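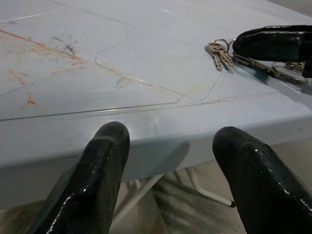

Ute Wiegand

Gondwood Reading Room: Tables and Workspace
Progress report to the Cordeiro Fund
Report date: 8/30/25

Summary

Work on the tables is past the halfway point and within budget. The large tables from the main reading room have been taken apart, repaired and put back together, and most of them have their new finish. The side tables from the map room are still in the workshop. The wiring for the reading lamps has slipped and is the main item I need to raise in this report. I expect the rooms to be ready for readers in November, as stated in the grant agreement.

Background

The reading room opened in 1896 and the long tables were made for it. They have been in daily use for most of that time. The grant covers repair of the tables, a new surface finish, replacement of the floor glides, and a layout that lets a wheelchair user reach a place at every table in the main room. It doesn't cover the chairs. Those are being paid for out of our own maintenance budget and I mention them only where they affect the tables.

Work done this period

Table edges. This took longer than anything else. The edge on the reader's side is where people lean their forearms and where bags get dragged across, and on the worst tables it had worn into a shallow dip. Earlier repairs had been made with filler, and a lot of it had come loose. We removed all of the old filler. Where the damage was shallow, the edge was planed back and rounded over again. Where it was deep, a new strip was let in and glued. The rounded profile was copied from a table that stood against the back wall and saw very little use, so it is as close to the first shape as we can get.

Tops. Two of the tops had split along a joint. Both were opened, cleaned and reglued. One of them moved again in the July heat and had to be done a second time. It has held since, but I have asked the workshop to leave it unfinished until the end so that we can keep checking it.

Frames. Most of the frames were sound. Loose joints were knocked apart, cleaned and glued. We found metal brackets on the underside of several tables, put on at different times and with whatever screws were at hand. Those that were doing no work have been taken off and the holes plugged. A few have stayed where the rail behind them is weak.

Finish. We tried samples from two suppliers on offcuts and on the underside of a leaf. The first was Gako hard oil and the second was a varnish from the workshop's usual supplier. Staff left pencil marks, hand cream and cold coffee on the samples overnight. The oil marked more, but a worn patch can be touched up in an hour without closing the room, and the varnish would have to be stripped. We chose the oil. Each top gets three coats with light sanding in between.

Floor glides. The old glides were a mix of felt, rubber and bare nails. New glides are fitted on every table that has come back so far. The tables can now be moved by two people without lifting, and the floor under them is no longer being scratched.

Layout

The first layout in the application assumed the tables would stay in their two long rows. With the lamps drawn in, the center aisle came out too narrow near the issue desk. Avow, who are doing the access review for the whole building, asked for a clear width of 40 inches at every point. We turned the tables nearest the desk by a quarter and moved the rest toward the windows. I marked the new positions on the floor with tape and asked regular readers to try them for a week with the old folding tables standing in.

The comments were mostly about light. People who had always sat by the windows were worried about losing their places, and the new layout keeps all of those. There was one request for a table that can be raised and lowered. It isn't in the grant, but there is enough underspend on materials to buy one frame and put a matching top on it. I would like your approval for this, see below.

Leg room was the other point. The rail under the front edge is low on these tables, and some wheelchairs won't go under it. We didn't want to cut the rails on the old tables. Instead, blocks are being fitted under the legs at one end place on each table, set in so that feet don't catch on them, with matching thinner blocks at the far end to keep the top level. The first pair has been tested and the height works. The blocks come off without leaving a mark.

Map room

The side tables from the map room were collected in the last week of July. They are in worse shape than the survey said. The survey was done with the map cases standing on them, so the tops couldn't be seen properly, and I should have had the cases moved first. Two tops need new boards. The workshop has suitable old stock set aside and has held the price it quoted, so the extra cost is labor only.

Spending

Spending to date is at 75 percent of the grant. Materials are under budget, mainly through reusing old boards. Transport is over because the map room tables needed a separate trip. Labor is on budget for the main room and will go over slightly for the map room. Taken together I expect to finish inside the total. A full breakdown with invoices was sent to your office separately.

Problems and delays

The lamp wiring is late. The electrician found that the floor boxes in the main room are fed from an old circuit that can't take the new load. A new feed has to come up from the basement, and the wall it passes through is listed. We have applied for permission and expect an answer in September. If it is refused, the cable can follow the heating pipes, which is a longer run and would use most of the contingency.

Drying time was also longer than planned. The workshop was humid through July and the oil stayed soft between coats. The last batch needed over 5 days per coat. We have now rented a dehumidifier and have charged it to materials.

The public have used the upstairs meeting room in the meantime. It is small and gets warm in the afternoon, and visits are down on last summer. I don't think this can be helped until the main room is open.

Next steps

Finish the last tops from the main room, including the one that was reglued.
Replace the boards on the map room tables and oil them.
Fit the end blocks once all tables are in their final positions.
Complete the lamp wiring after permission is given.
Put the chairs back and walk the room with the access reviewers.
Write a one-page care sheet for staff on cleaning and touching up the oil.

Decisions needed from you

Approval to use the materials underspend for one height-adjustable table, as described under Layout. The quote is attached.

Approval to draw on contingency for the longer cable run, to be used only if permission for the wall is refused. An answer before the end of September would let the electrician keep his dates.

The next report will be the final one and will include the access review.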